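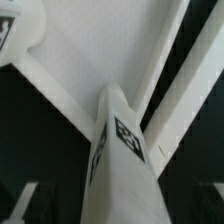
Plirwood Repair Club: Furniture and Fittings Group

Looking after white-painted and white-faced furniture

White surfaces show everything, and most of the questions we get at the repair bench are about marks on them. These notes were put together by Karine Simard and cover shelves, drawer fronts, cupboard doors and the plain white rails and bars that hold flat-pack units together.

Cleaning

Dust first with a dry cloth. Grit dragged about under a wet cloth makes fine lines that catch the light. Then wipe with warm water and a small drop of washing-up liquid, wring the cloth out hard and follow with a dry one. Keep water away from joins and raw edges, where the board can swell.

Don't use scouring cream or the rough side of a sponge. A melamine sponge will lift scuffs, but it also dulls a gloss finish, so try it inside a door first.

Small scratches

Check that it really is a scratch. Many thin lines are something rubbed on from a belt buckle or a box, and they come off with a soft pencil eraser. If your fingernail catches in the line, it needs filling.

For a shallow scratch on paint, clean the spot, let it dry and put on a little matching paint with a fine brush. Use two thin coats. On a plastic-type facing, use a white repair wax. Press it in, leave it for 15 minutes and scrape it level with an old bank card. Whites vary a good deal, so take a loose shelf with you when you go to match one.

Gaps

A narrow dark gap between two white parts looks worse than it is. Where a door or drawer has to move, leave it alone. Where two fixed parts should meet, slacken the fixings, push the parts together and tighten each one a bit at a time. If the gap comes back, see whether the unit is standing level before you reach for filler.

Caulk is fine against a wall. Between two pieces of furniture it tends to crack and collect dirt.

Rails and bars

Wipe along the length, including the underside. Check the screws when you clean, and turn them by hand, as a power driver will strip the holes in chipboard. A screw that spins can be packed with a matchstick and wood glue. Leave it overnight.

The club keeps a tray of white waxes, felt pads and spare screws at the bench. Bring the screw you want to match.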